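We use cookies to keep this site running and to remember your preferences. By continuing to browse you agree to our cookie policy. Accept | Manage settings

How I Wash Stuffed Animals and Fuzzy Things by Hand

2023-01-30

I put this off for years. We have a pile of soft toys, a couple of fuzzy slippers and one very loved hat with ears, and I used to throw the whole lot in the machine and hope. Then a bear came out with a head like a walnut, so now I do them by hand in a tub, and I kind of enjoy it!

What you need

- A tub with a smooth inside (a rough one snags the pile)
- Mild liquid soap, the baby kind is fine
- Two old towels
- A soft brush, like a baby hairbrush
- A clothes rack or a sunny windowsill

Before any water

Check the seams first. If there's a hole, sew it now, while it's small. Read the tag too if there still is one (ours have mostly been chewed off). Anything with a battery box or a music thing inside gets wiped with a damp cloth and that's it. Then I brush it all over and shake it outside, and wow, the crumbs.

Washing

Fill the tub about halfway with cool water and swish in a teaspoon of soap. Really, a teaspoon. I used a big glug the first time and was rinsing until dinner. Push the toy under, squeeze it, let it go, squeeze again. No twisting, it bunches up the stuffing. Five minutes of that is plenty, and then I let it sit while I make coffee.

Tip out the water and rinse until the squeezed water runs clear. Thick ones take me more rinses than I'd like.

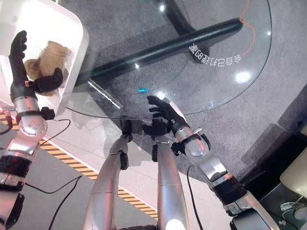 For drying, roll it up in a towel and lean on it with your whole weight, then do it again with the second towel. Pull the ears and paws back into shape with your fingers while it's damp. After that it goes on the rack, and I turn it over whenever I walk past. The big dog we bought at the Cudcombe fair in August needed two full days, and the middle was the last bit to dry, so give yours a good squeeze before you call it done.

Last thing is the brush again, short strokes, every which way, and the fluff comes right back up. If a patch stays flat I hold it over the kettle steam for a second (keep your fingers out of it!) and brush once more.

Related posts
Getting Crayon Off a Painted Wall
My Sock Drawer, 90 Days Later
How to Store Winter Hats Without Squashing Them

Contact | Privacy | © Harms Home Notes | Back to top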